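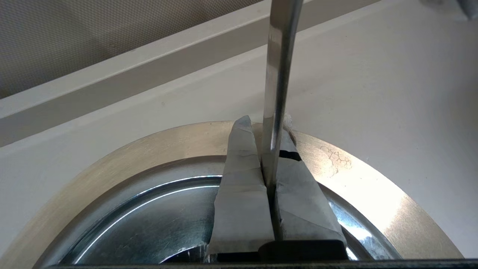

그리퍼 제작 FAQ

Wengate 공동작업실의 탁상용 로봇 팔에 사용하는 2지 그리퍼에 관해 자주 받는 질문을 정리한다. 설계는 Uwe Nolte, 배선과 펌웨어는 Hòa Văn이 맡았다. 프로젝트 이름은 Wamimham이다.

1. 기구 및 손가락

손가락에 테이프를 감는 이유는 무엇인가?
출력물 표면은 마찰계수가 낮아 매끄러운 금속 봉을 물면 축 방향으로 미끄러진다. 무광 회색 테이프를 여러 겹 감으면 마찰이 늘고 접촉면이 약간 눌리면서 봉의 자세가 안정된다. 실리콘 패드도 시험했으나 접착면이 전단 방향으로 밀려 채택하지 않았다.

테이프는 몇 겹이 적당한가?
접촉면 기준 3겹을 표준으로 한다. 그 이상 감으면 손가락 끝이 뭉툭해져 얇은 물체를 집기 어렵고, 완전 닫힘 위치도 매번 다시 잡아야 한다. 겹침선은 접촉면 바깥쪽에 둔다.

테이프 교체 시점은 어떻게 판단하는가?
끝단이 일어나거나 보풀이 생기면 교체 대상이다. 틈으로 안쪽이 드러난 경우도 마찬가지다. 한쪽만 교체하면 좌우 두께가 달라져 파지 중심이 어긋나므로 양쪽을 함께 간다. 잔여 접착제는 이소프로필알코올로 닦고 완전히 마른 뒤 새로 감는다.

끝이 가는 손가락 형상을 유지하는 이유는?
그릇 안쪽처럼 벽이 가까운 곳에 진입하려면 끝단 폭이 좁아야 한다. 평행 블록형 손가락은 테두리에 먼저 닿았다. 대신 쐐기형은 뿌리 쪽으로 갈수록 폭이 늘어나므로 깊은 용기에서는 손가락 전체의 외곽을 기준으로 간섭을 검사해야 한다.

2. 파지와 작업물

가는 금속 봉은 어느 방향으로 무는가?
봉을 두 손가락 사이에 세로로 두고 양쪽 안쪽 면으로 누른다. 봉의 아래쪽 끝이 그리퍼 몸체에 닿으면 파지력 추정값이 흔들린다. 닫기 전에 끝단과 몸체 사이에 틈을 확보할 것.

굵기가 일정하지 않은 봉도 가능한가?
가능하다. 다만 파지 위치를 고정해야 한다. 굵기가 변하는 구간을 물면 힘이 한쪽으로 빠지면서 봉이 조금씩 이동한다. 설정 파일의 grip_offset 값으로 높이를 조정한다.

스테인리스 그릇 위에서 비전 인식이 불안정하다.
동심원 모양의 굴곡이 있는 금속면은 곡선 하이라이트를 만들고, 검출기는 이를 봉의 윤곽으로 오인한다. 노출을 수동으로 고정하고 조명을 옆으로 옮긴 뒤 확산판을 댄다. 그래도 오검출이 남으면 그릇 안쪽을 관심 영역에서 제외하고 그 위로 올라온 봉만 추적한다. 편광 필터는 효과가 일정하지 않아 기본 구성에서 뺐다.

흰 작업면을 써도 되는가?
된다. 회색 손가락과의 대비는 충분하다. 다만 턱이나 레일이 있는 작업면이면 그 가장자리와 그림자가 직선으로 검출된다. 기준 영상을 먼저 저장하고 배경 차분을 적용한다.

그릇 테두리와 충돌하지 않게 하려면?
테두리 높이를 실측해 충돌 모델에 원통으로 등록한다. 안전 여유는 2 mm로 둔다. 하강 경로는 그릇 중심축 위에서 수직으로 시작하고, 횡이동은 테두리보다 높은 위치에서만 허용한다. 그릇을 바꾸면 모델도 바꿔야 한다.

3. 제어

파지력은 어떻게 추정하는가?
별도의 힘 센서는 없다. 서보 전류를 읽어 환산한다. 전류 제한의 기본값은 110 mA이며, 얇은 관이나 도금면은 더 낮은 값에서 시작한다. 테이프가 눌리는 동안에는 전류가 완만하게 오르므로 순간값으로 접촉을 판정하지 말고 이동평균을 쓴다.

영점은 언제 다시 잡아야 하는가?
테이프를 교체했을 때, 손가락을 분해했을 때, 서보를 바꿨을 때이다. 물체 없이 저속으로 닫아 전류가 상승하는 위치를 기록한다. 절차는 calib 폴더의 스크립트에 있다.

내구 시험 결과가 있는가?
Debora Valentini가 같은 손가락 한 쌍으로 3,020회 개폐 시험을 진행했다. 기어 유격에는 유의한 변화가 없었고, 테이프는 시험 도중 교체했다. 원자료는 저장소의 logs 폴더에 있다. 하중을 건 상태의 시험은 아직 하지 않았다.

4. 제작 및 문의

집에서도 제작할 수 있는가?
가능하다. 필요한 장비는 3D 프린터, 육각 렌치, 납땜인두, 전류 제한이 되는 직류 전원이다. 손가락은 긴 축이 베드와 평행하도록 눕혀 출력한다. 세워서 출력한 손가락은 층 사이가 벌어져 파손된 사례가 있다.

다른 팔에도 장착되는가?
장착판의 볼트 간격만 맞으면 된다. Leltarbridge 작업실에서 쓰는 변형판 도면은 mount 폴더에 있으며 Aminu Nwankwo가 관리한다. 손목 회전축의 허용 하중은 각자 확인할 것.

수정 사항은 어디에 제출하는가?
저장소의 이슈 목록에 등록한다. 펌웨어 버전, 전류 로그, 테이프 겹수를 함께 적는다. 2월 이전 펌웨어는 로그 형식이 달라 먼저 갱신해야 한다.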